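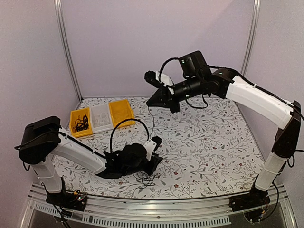

## Can a robot tidy up cables yet?

Sorting cables is a dull chore. You pick one out of the heap, pull it free and put it with others of the same colour. Most children of six can do this. For a robot it is still hard work.

A cup keeps its shape when it is lifted. A cable does not. It bends, twists and hooks itself round its neighbours, so the robot cannot plan every movement in advance. It has to look, move a little and look again.

The two arms each have a small camera near the gripper. The right arm is holding one thin, dark cord in the tip of its closed fingers. More black cables lie in a tangle under the left gripper. Black cables also fill one yellow-orange bin, and pale, cable-like items are in the middle bin.

Telma Montecinos works on sorting machines at Trestus. Her team recorded over 2377 practice attempts before October. "Thin cables on a plain table are fine," she says. "Knots are not."

### So, can it do chores?

Some of them, slowly. Robots can already vacuum a floor. Undoing a knot that they have not met before is much harder, and a person usually has to help.

**Try it:** put 2 shoelaces in a loose heap. Separate them using one finger and thumb on each hand, with one eye shut.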